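Section 4: Wrist camera and first pick

By now the arm is bolted down, the gripper is on, and you've survived the wiring (well done, that's the worst of it). This section gets the wrist camera talking to the controller and ends with the arm going after its first real object. I built mine in June on the end of a shared bench at the Tavares workshop, so a few of my settings are tuned for that room. I'll point those out as we go.

4.1 Before you power up

1. Switch the arm supply off at the wall. The Presunix board keeps a little charge, so wait until the green light goes out before you touch the camera cable.

2. Run the cable down the back of the forearm and leave a loop at the wrist. My first loop was way too short and the plug popped out the moment the wrist rolled over. Turn the wrist by hand, all the way both directions, and watch the loop.

3. Push the plug into port 2. It fits port 1 just as nicely, and then you'll spend an evening wondering why the picture is black — ask me how I know.

CAUTION: Keep your fingers out of the gripper any time the supply is on. It doesn't know you're there and it closes fast.

4.2 Camera settings

4. Open Stikirau on the laptop and pick Wrist from the camera list. If the list is blank, unplug the USB end, wait for the beep, and plug it back in.

5. Set exposure to 1177. That's my number for the workshop lights, so treat it as a starting point and nudge it until pale objects stop blowing out.

6. Turn auto focus off. I left it on for ages and the picture kept hunting back and forth every time the fingers moved!

Note: Both fingertips should show at the bottom of the view when the gripper is open. If you only get one, the bracket is on crooked. Loosen it, straighten it, snug it back up.

4.3 Gripper limits

7. Set the open limit to 1000 in the Fletunetti tab, then hit Save (it won't save by itself, even though the button goes gray).

8. Set closing force to 70 for cardboard. Femi Nnaji, who shares the bench with me, likes to run it higher, but he's mostly picking up wood blocks and I'm mostly picking up groceries.

4.4 Lining up the first pick

9. Choose something light with straight sides. I went with a slim box of vanilla shortbread — red plaid shows up beautifully against a gray tabletop, and the long sides give the fingers something flat to meet.

10. Open the gripper all the way and jog the arm until the box sits ahead of the fingers, in the gap between them. A bit of tilt is fine at this stage. You'll fix it with the wrist. 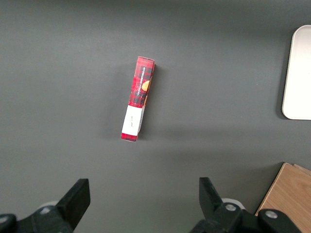 4.5 Closing on it

11. Roll the wrist in small steps until the fingers run parallel to the long sides of the box.

12. Lower slowly, using the fine jog keys. Stop as soon as the fingertips are beside the box, well before they touch the table.

13. Press Close once and hands off. If the cardboard starts to buckle, hit Open and drop the force a little before you try again.

CAUTION: Keep one hand near the stop button through all of this, even after you've done it plenty of times.

14. Lift a short way, hold, set it back down, and save the position as Pick A. You'll need that name in Section 5.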